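Moya Recipe Card Set, README

Scanned and typed recipe cards from home kitchens, cleaned up enough to search. Work in progress, see bottom.
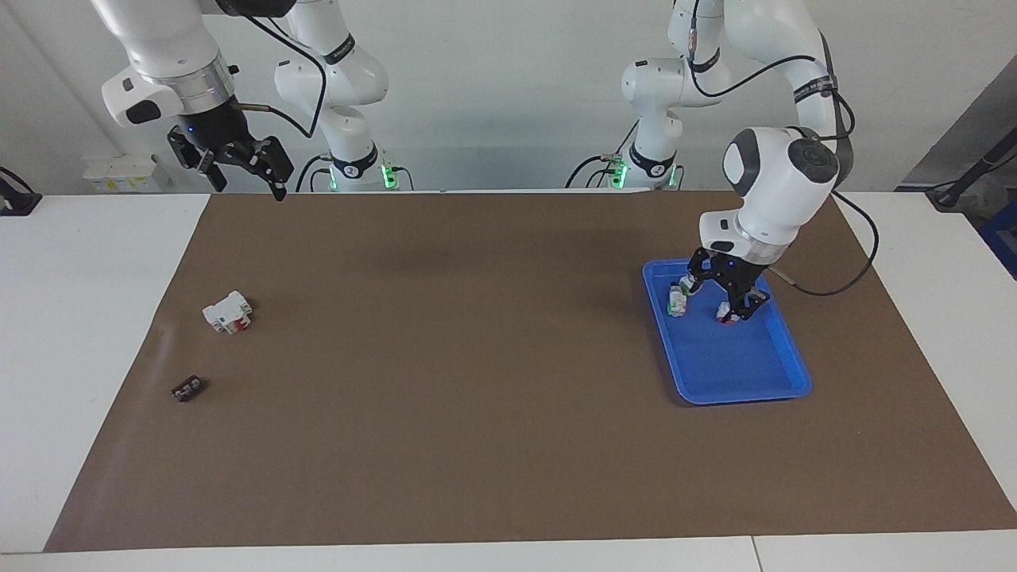
1509 cards total. 230 have no title, so the title field is blank and you get the first line of the recipe instead. Don't fill these in by guessing please.

What's in the folder
cards.csv — one row per card
ingredients.csv — one row per ingredient line, joins on card_id
notes.txt — stuff written in margins, typed as is

Fields: card_id, title, source_box, course, yield, body, typed_by. Yield is free text. "Feeds the Dolberg cousins" is a real value. Leave it.

Source boxes
Six boxes. Box 4 (Jeledier) is mostly baking and the handwriting is rough, expect errors in the quantities. Box 6 got damp at some point, so lots of half cards. Missing text is marked [gone]. Unreadable is [?]. Not the same thing, don't merge them.

Units
Not converted. Cups, grams, "a glass", "butter like an egg", all left alone. Oven temps are mixed F and C, and the older cards just say hot or slow.

Known problems
Duplicates across boxes 2 and 3, same plum cake copied out again with less sugar. Kept both.
Course is wrong for most of the pickles, they came in as "dessert". Fixing in the November version.
Accents are broken in notes.txt if you open it in a spreadsheet. Use a plain text editer.
Body is capped at 2000 characters, long cards carry on in a second row with the same card_id.

Use
Fine for teaching, cooking, search projects. Not tested for food saftey, the canning cards especially — don't can from these.

Typing and checking: Lesia Panasiuk. Corrections go to her with the card_id, otherwise she can't find it. Imau box still to do.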